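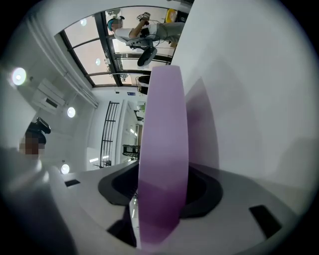
Figure 4.1. Purple finger seated in the black collar of a hand-held gripper.

Chapter 4
Buying a Hand-held Gripper Kit

Last updated: September 23, 2022

In the previous chapter we treated the robot arm as a thing that is already standing in the laboratory. In this chapter we go one step back and ask what a small team should buy before it has any arm at all. The usual answer today is a pair of hand-held grippers. A person takes one in each hand and does the task, and the recordings are used afterwards to teach the machine.

Our main case is the Balel kit, which is sold by the firm Stergiou. The training centre in Arnunstead, where I teach, took one pair on trial in March and bought a second pair later. I will use our own notes from the trial, also where they are not flattering for the kit. A rival offer from Brondetmont is treated at the end of the chapter, but only from its papers, because we could not borrow it.

After reading this chapter you should be able to read an offer for such a kit and to find what is missing in it. You should also be able to plan a trial of two weeks and to write a short report which a purchasing office can understand.

This website uses cookies to improve your reading experience. Accept all | Settings

4.1 What is in the offer

An offer for a gripper kit is normally shorter than the offer for an arm, and this makes it more difficult to judge. The one we received had two pages. It listed two grippers, marker cubes, cables, a set of spare fingers and one day of teaching at the customer's place. The weight was given as 700 grams for one gripper. It was not said whether the cable was included in this number, and we had to write twice before we got the answer that it was not.

The student should make a habit of asking what each number includes. A weight which is pleasant for five minutes is another thing after an hour, and most of the work with these grippers is done standing, with the arms forward. Our colleague Chiến Ông made the first long sessions of the trial. He wrote in his notes that the wrists were fine and the shoulders were tired. We then made the sessions shorter, 24 minutes at the most, and this rule we still keep.

The cables deserve their own line in the report. They hang down from the grippers when the operator is at the table, and the operator must learn to step with them. On a smooth floor this is learnt quickly. Plan also where the power strip will lie — it is the kind of matter which the offer leaves out, and which takes the whole first morning.

For the first trial choose a light task with large, simple objects. A flat folder on a table is a good beginning. It gives the operator something to reach for with both grippers, and it does not roll away. 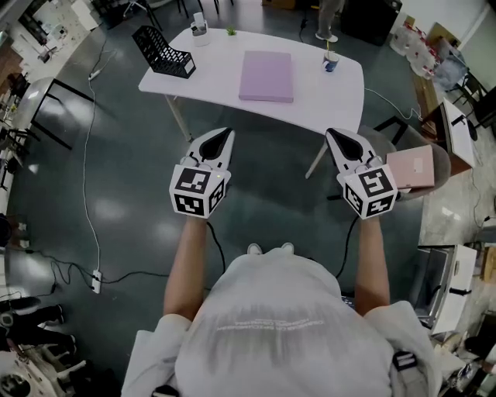
4.2 Fingers and other parts that wear

The finger is the part which touches the object, and so it is the part you will buy again. Some fingers are smooth and closed, like the one in Figure 4.1. Others have rows of openings cut through them, so that they can bend around the object. The offer should say which kind is delivered, how many spare pieces there are, and if the user may change them without sending the gripper back.

Thin flat objects are the hardest test for both kinds. If a board is held upright by its edge, it tilts as soon as one side is pressed more than the other, and the operator corrects this without noticing it. The correction is then in the recording too. Whether you want it there is a question for Chapter 6, but the buyer should see it happen at least once before signing.

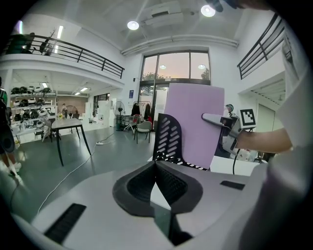
Christos Makris, who answered our letters for the seller, advised us to keep one set of fingers only for boards and another only for cups and boxes. We followed this advice in the second week. I cannot prove that it helped, but the fingers were easier to compare afterwards.

In the full trial we made 2,068 recordings, and 29 of them had to be thrown away. For most of these the reason was simple: a sleeve or a forearm was between the marker and the camera. The kit is not guilty here, but the one day of teaching should have warned us, and in our report we asked the seller to add it.

Exercise 4.1. Take an offer for any hand tool with a cable. Write down every number in it, and beside each number write what you would still need to ask.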